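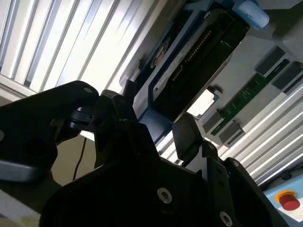 4.3 Removing and refitting the module

Work on the inside of the Grilex 588 and 591 control units starts with the module, and most jobs further down in the housing are easier once it is out. The steps are the same for both models except where noted. The module is the black rectangular part held in the blue plastic frame, with a white label strip along one side and a row of small gold-colored pins next to the label. The green circuit board with the gray connector blocks stays in place during this procedure. Do not use it as a handle or a rest for tools.

Allow 20 minutes for the whole job the first time.

CAUTION: Switch the unit off and pull the power cord from the wall outlet. Wait five minutes before opening the cover. The power light on the front goes out at once, but the supply section holds a charge for longer than that.

CAUTION: Do not touch the gold-colored pins with bare fingers. Wear the grounding strap supplied in the accessory bag, or an equivalent one.

You will need:
Hex key, 2.5 mm
Small flat screwdriver with a plastic tip
Grounding strap
A clean, lint-free cloth
Replacement module, part 1040 (only if the module is being replaced)

Before you start

1. Write down the current settings from the Status page. They are stored in the module and do not carry over to a new one. A blank settings sheet is printed on page 139.

2. Place the unit on a flat surface with the cover facing up. Leave enough space next to it for the cloth and the module.

3. Clip the grounding strap to bare metal on the housing. Painted surfaces do not make a reliable contact.

Removing the module

4. Loosen the cover screws with the hex key and lift the cover straight up. On the 591, the cover also has a tab at the rear. Slide the cover forward a little before lifting.

5. Find the foam block near the blue frame. Check that it is in one piece. If it has come loose, set it aside and refit it in step 14.

6. Take a photo of the module in its frame, or make a sketch. Note which way the label strip faces.

7. Find the latch on the frame. Slide the plastic tip of the screwdriver under it and lift gently until it clicks. If the latch does not move, check that the screwdriver is under the latch and not under the edge of the module.

8. Hold the module by its long edges and draw it out in line with the frame. Keep it level. Do not rock it from side to side and do not pull on the label.

9. Lay the module on the cloth with its glossy face up.

Note: The face of the module marks easily. Fingerprints do no harm and can be wiped off with the dry cloth. Do not use glass cleaner or alcohol.

Checking the parts

10. Look along the row of pins. They should be straight and evenly spaced. A module with a bent pin must be replaced. Do not try to straighten the pin, even if the bend is slight.

11. Check the blue frame for cracks, mainly at the corners and next to the latch. A cracked frame will still hold the module when the unit is standing still, but the module can work loose in transport. Order a frame from Jallitz under the same part number as the module, with the letter F added.

12. Press each cable plug lightly into its connector block on the circuit board. The plugs should already be fully home. If one moves when you press it, make a note on the service sheet so it can be checked again at the next visit.

Refitting the module

13. Turn the module so that the label strip faces the same way as in your photo or sketch. Set it into the open end of the frame and slide it in until the latch clicks. Use your thumbs on the short edge only. The last part of the travel is stiff – this is normal on a new frame and less noticeable on an old one.

14. Refit the foam block if it was loose. It should touch the frame without pushing it out of position. Do not glue it.

15. Check that no cable crosses the edge of the housing where the cover sits.

16. Put the cover back on and tighten the screws by hand, a little at a time, working from corner to corner. Then give each one a quarter turn with the hex key.

17. Remove the grounding strap, plug in the power cord and switch on. The unit takes longer than usual to start after the module has been out – up to 90 seconds on the 591.

If the unit does not start

Power light off: Check the cord and the outlet first. If both are good, open the unit again, following the cautions at the beginning of this section, and check the supply plug.

Power light flashing slowly: The module is not fully seated. Repeat steps 1 to 9 and then step 13. Listen for the click.

Power light flashing quickly: The unit does not recognize the module. This happens when a module from a 588 is fitted in a 591, or the other way around. The label strip shows which model it belongs to.

Power light steady, settings missing: Normal with a new module. Enter the values from your settings sheet, as described in section 5.1.

Storing a removed module

Put the module in an antistatic bag and close it with tape. Keep it flat and in a dry place, away from direct sun. Do not stack anything on top of it. Write the date and the reason for removal on the bag, not on the label strip.

Modules returned under warranty go to the Skerkow service desk, attention Hatice Gezer, with a copy of the service sheet. Keep the original sheet with the unit.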